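Home | Products | Support | Manuals | Contact

Section 4. Preparing the Galance Shelf Scale for First Use

4.1 Place the scale on a firm, level counter, away from fans and open doors.

4.2 Turn each of the feet until the bubble rests inside the ring. Do not lift the scale by its tray.

4.3 Connect the power cord and press ON. Allow the display to settle before placing any goods on the tray.

CAUTION – The tray is rated for 900 grams. Heavier loads may damage the sensor and are not covered by the warranty.

Small boxed goods, such as a packaged FLYCO shaver, may be weighed in their retail box. Enter the item under "Boxed" so that the packing weight is recorded with it.
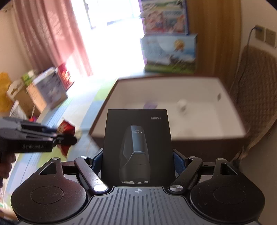
HURNA, 16 January 2019 – The steps below replace those printed in the December edition.

4.4 Press ZERO with the tray empty. Wait for the steady light.

4.5 Place the 80 gram test weight in the center of the tray. If the display shows any other figure, press ADJUST and repeat step 4.4.

4.6 Enter the store code and press SAVE. The scale holds up to 337 item records. Older records must be exported before new ones can be added.

NOTE – Records are kept when the power is off. They are erased by a full reset (see Section 7).

4.7 Write the date of set-up on the service card and keep the card with the scale.

Requests for replacement feet or test weights should be sent to Ronja Kvam, Parts Desk, Aasen. Please include the serial number from the underside of the scale.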